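Trirura Bead Swap – Gallery

The swap ran through February in the back room at Trirura, and most of what came through the door was jewelry that had been sitting in drawers for years. Jaqueline Salinas kept the list. By closing time on the last evening it stood at 738 pieces, with another 200 loose beads in jars that were listed by the jar.

People were asked to bring things untangled. Some did. The rest we sorted at the tables, strand by strand, and anything with a broken clasp went to Lionel Hebden for repair. He charges 3 dollars for a clasp and nothing for a knot.
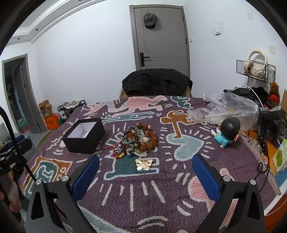
Seed strands were the most traded item this year, ahead of glass. They hold up well if they are kept away from perfume and stored flat. Tassels are harder to look after – steam them lightly and comb them out with your fingers, and don't hang them by the cord.

Brooches went slowly at first. Hiwot Kumsa suggested laying them on patterned cloth instead of the plain gray felt we used last time, and more of them found new owners after that. Filigree should be cleaned with a soft dry brush only. Polish gets into the gaps and is very hard to get out again.

If you took home elastic bracelets, restring them before you wear them often. Old elastic gives way without much warning. Masaru Hoshino has a spool of good cord and will cut you a length if you ask at the desk.

Unclaimed pieces are kept at Trirura until the next swap. Each has a numbered tag, and the numbers now run up to 1411. Bring your half of the tag, or describe the piece to Jaqueline and she will look it up. Boxes with lids are always welcome, small ones especially.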